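Druldale fruit basket set, my review
Mar 29, 2021

Quick one as I'm on lunch. Round wicker basket with a handle, plus the fake fruit to go in it. Had ours 2 months now.

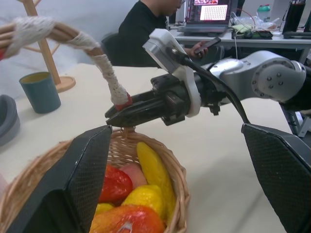 Why I got it

Needed something for the middle of a white table that didn't die or attract fruit flies. Real fruit goes soft in our place by the second day, the window gets full sun. Looked at the Ornel one first but it was flat, more of a tray, and no handle. Also looked at a metal one from Onside. Too cold looking. Ended up paying 66 for the Druldale, shipping included, which is a lot for a basket, I know.

The basket

Good. Tan weave, nice color, goes with pretty much everything. Nothing poking out of the rim on mine so far, and I've run a sweater sleeve over it plenty of times. The fruit sits down in it far enough that it doesn't roll off when you bump the table.

Doesn't wobble. Was worried about that with wicker, my last one rocked like a bad chair.

The handle

My favorite part, and the part I have a complaint about. It's a big arch made out of bundled strands, with white crocheted cord wound over it. Really pretty. The wrap is loose over most of it and then gets much tighter down by the end, where there's a red tip. I like the loose look, my sister thinks it looks unfinished. Your call.

The complaint: loose cord picks up dust and crumbs and whatever else. You can't really wipe crochet. I've been going over it with an old dry toothbrush, takes a few minutes. And it slides a bit if you grab the handle in a hurry, so you end up pushing it back into place. A dab of glue at the factory would of fixed that.

Pick it up by the handle only if it's just the fake fruit in there. I wouldn't try it with real apples and oranges, too heavy for my liking.

The fruit

Mixed bag. Best to worst:

Banana. Long, good yellow, stands up nicely against the side and gives the whole thing some height. Put it at the back.

Mango. Big one, orange going into red. Color change is done well. I keep it up front.

Peach. Pale pink, softer color than the rest. Fine. Looks better tucked in next to the banana than out on its own.

The yellow ones. Bright. Maybe too bright? The one in the middle of mine could be a lemon, could be a pear, I've gone back and forth and so has everyone who's come over. Small one is OK as filler.

The red one. Very shiny. Tomato? Apple? No idea. I call it an apple. The shine is what gives it away as fake, so I turned the basket to keep that one toward the back.

From the doorway it all passes. Up close no, but come on, it's fake fruit. Nuria Beyene from my book group did reach for the banana.

Cleaning

Fruit: damp cloth, done. Basket: soft brush, or the vacumn with the brush end on low. I don't soak it. Handle: see above, toothbrush, sigh.

Ordering

Order number ended in 1227 and it took longer than they said to get here. Emailed, got a reply from a Tarcísio Assunção the same afternoon, polite, sorted out the tracking. No damage to anything in the box. There's a bigger set called Mạch with grapes, haven't seen it in person so can't say.

Would I buy it again

Yes, on sale. For full price I'd want that cord fixed down and a less shiny apple. Four stars. Might update in August once it's had a summer in that window, I want to see if the mango fades.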